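bon. je fais un fil sur la marchande, parce que ma nièce m'a fait tenir la caisse TOUT l'après-midi et j'ai des choses à dire

1/ à cinq ans je vendais des cailloux à ma grand-mère. le gris c'était du pain, le blanc du fromage. prix : onze feuilles de troène. elle négociait dur

2/ on n'avait pas de caisse, on avait une boîte à chaussures. le « ding » se faisait avec la bouche. obligatoire. si t'oublies le ding la vente est annulée

3/ la boutique avait un nom : Naltatach. aucune idée d'où ça sort. mon frère dit que c'est lui, c'est FAUX

4/ la rivale c'était Estrella Tovar, chez elle il y avait un vrai comptoir avec un rideau. elle vendait de la soupe de pétales. rupture de stock permanente, du coup tout le monde en voulait. génie du commerce

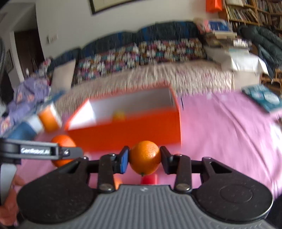

5/ la marchande de ma nièce maintenant : tout coûte 700. le pain, 700. un bisou, 700. je demande le prix d'une orange, elle réfléchit longtemps, très sérieuse, « 947 ». ah. pourquoi ? « parce qu'elle est ronde. » et pas le droit de prendre celle de derrière, elle est réservé pour la reine

6/ la reine vit à Stetcombe. c'est sous l'escalier. elle mange beaucoup, elle paye jamais, on lui dit rien

7/ j'ai voulu proposer des soldes. refus net. j'ai voulu être la vendeuse : « non toi t'es la dame qui attend ». j'ai attendu. douze minutes. derrière un lapin en peluche qui avait oublié son portefeuille

8/ ce que j'avais perdu je crois c'est le sérieux. moi je rigole, je fais des clins d'oeil aux adultes. elle non. elle me rend la monnaie en boutons et elle recompte

9/ vers la fin j'ai arrêté de regarder mon téléphone et j'ai VRAIMENT eu peur de pas avoir assez pour le fromage. ça m'était pas arrivé depuis quoi, le CE1 ??

10/ donc question : vous payiez avec quoi, vous ? feuilles, capsules, billets de monopoly ? et y avait un nom sur la boutique ? je veux tout savoir

11/ edit : mon frère a lu le fil, il maintient pour Naltatach. on appelle maman ce soir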